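Course Notes, Unit 8: Reaching and Grasping in Simulation
By Revathi Mudaliar
14 April 2025
67 shares | 8 comments

In this unit every group will work with the tabletop simulation before we allow any program on the real arm. Please read the notes fully before you open your project folder. Last October two groups skipped the reading and they lost one full lab session on a wrong setting of the gripper.

The task looks simple. The arm must reach to the French press, close the two fingers and lift it. The other objects on the table are not part of the task, but your path must not touch them. A path which moves the target correctly and also pushes a block will get half marks only.

We divide the motion in four stages: approach, align, close, lift. Write each stage as a separate function. Satish Gowda, who checks the lab reports, will ask you to run any stage alone, starting from a saved pose.
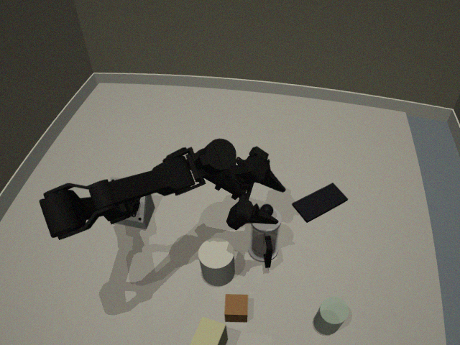 The align stage gives the most trouble. Students usually set the position of the gripper first and think about the rotation later. Then one finger comes over the lid and the other finger is far from the body, so closing the gripper only pushes the press to the side. Decide the rotation first. After that, calculate a pre-grasp point outside the object and move from there in a straight line.

A second difficulty is the transparent body. If your group uses the simulated depth image, do not trust the values on this part. Take the base of the object and its known height, and compute the grasp point from these two.

Each run has a limit of 1026 steps. You must submit the results of 200 runs with random start positions, including the failed ones. For every failed run write in which stage it failed. One short sentence is enough.

Groups under Rodica Dobre use the Junby planner. All other groups use the planner from Unit 7. Do not mix the two, their joint order is different.

Questions about the marks go to Satish, and questions about the software go to me.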